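Can It Do the Dishes Yet?

Machines that can tidy a table are closer than you'd think, and slower than you'd like
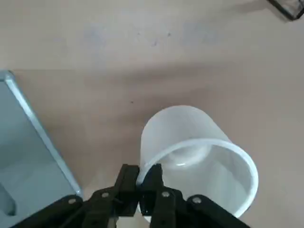

A black gripper closes on the rim of a white cup, with a blue-gray tray alongside.

By Theresia Auer
February 13, 2019

I have picked up a lot of cups in my life, and until this winter I had never given one of them a moment's thought. Then I spent a morning in Brimen with Ottilie Rüegg, and now I can't clear the breakfast table without watching my own hands.

Rüegg builds software for robot arms at a small company called Stillero. Her team wants a machine that can clear up after people: cups, plates, the spoon under the napkin. I came expecting to be polite about it. I left wanting to call everyone I know!

A cup standing upright is a fairly kind problem. You come down from above or in from the side, close your fingers, lift. Tip the same cup over and everything changes. It can roll. The wall curves away from you. Pinch the rim with one finger inside and one outside and you have a good hold, but you have to find that thin edge first, and if the cup is a milky plastic that lets some light through, the edge is exactly what a camera has trouble with.

"Shiny, clear, cloudy, those are the three words we complain about," Rüegg told me. "A cardboard box is a vacation."

The team keeps careful score. In the latest round of tests, the arm made 3,526 attempts at picking up household objects. It failed on 457 of them. When I said that sounded pretty good, she made a face. "Would you keep a dishwasher that dropped a plate every eighth time?" Well, no. But I'd certainly stand and watch it.

And I did, for most of the morning (my coffee went cold, and then I got nervous that the arm would want the cup). What surprised me is how much of the work happens before anything moves. The software has to decide where an object ends and the table begins. A shadow can look like an edge. So can a reflection. Then comes the choice of grip, and a cup offers dozens, most of them bad. Rüegg likes the rim grip because it needs so little room, though it leaves the weight of the cup hanging off to one side, and a big swing of the arm can twist it loose. So the arm swings gently. It is a very courteous machine.

It is also slow. Clearing a table of 40 items took the arm 209 minutes in the run Rüegg showed me on her laptop, played back at high speed, thank goodness. A teenager who wanted to leave the house could do it in five.

Factories are further along, and that makes sense once you visit one. At Mtshali, a packing plant an hour up the road, arms lift parts from one bin and set them in another all day long. The parts are all the same. The light never changes, and the bins are bolted down. The shift lead there was proud of her machines and very frank about them: give them a new part with a slightly different lip, and somebody spends the afternoon retraining the line.

Your kitchen is a new part every day. That is what makes it such a wonderful test, and I think it's why people like Rüegg stick with it. She showed me a grip from last July that the software had come up with after weeks of practice, a little nudge against the side of a tray to stop a bowl from turning. No one had programmed the nudge. She must have played me that clip six times, and I would have happily sat through a seventh.

So, can it do the dishes? It can pick up a good many of them, one at a time, in a room set up to help. Loading the machine is harder, wiping down the counter is harder still, and a greasy pan remains a dream. Laundry came up only once, and there was a groan from the back of the room.

Stillero's next trial is in a shared kitchen in Rornham, with real leftovers and real mess. Rüegg has asked the people who eat there to leave things exactly as they normally would. I've asked if I can come along.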